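# Kitchen tips I brought home from the Wirnia open day

8/26/23 – I went to see grippers and came back wanting to rearrange my fridge! 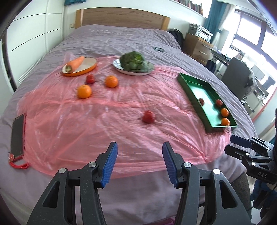

*Sorting practice: tomatoes and oranges, with a green tray to the right.*

The Folladska group had 11 stations going, and I spent most of my visit at the produce one (two turns, and I'd have happily taken a third). You work the jaws yourself, and you learn very quickly how hard you normally squeeze a tomato. Here's what I've been doing in my own kitchen ever since.

**Put down a plastic sheet.** Any big messy job – shelling peas, sorting a market haul, potting up herbs – goes faster on a sheet you can gather up by the corners. Pink is optional, but I love the colour.

**Use a tray with sides.** Round things roll. I've moved my tomatoes off the flat board and onto an old baking tray, stem end down, and I haven't chased one across the floor in weeks.

**Get grippier fingertips.** The ridged pads got me thinking about my tongs, which are bare metal and hopeless with anything round. Two thick rubber bands wrapped around each tip work a treat. Take them off before the tongs go anywhere near the stove!

**Open wide, close slowly.** My first tomato at the station got a proper pinch. Go in with the tongs well open, centre them, then ease shut. Great for poached pears and boiled eggs too.

**Give big veg its own plate.** Broccoli hogs a tray and knocks everything else about.

They run it again in March, and I'll be going back with my own tongs.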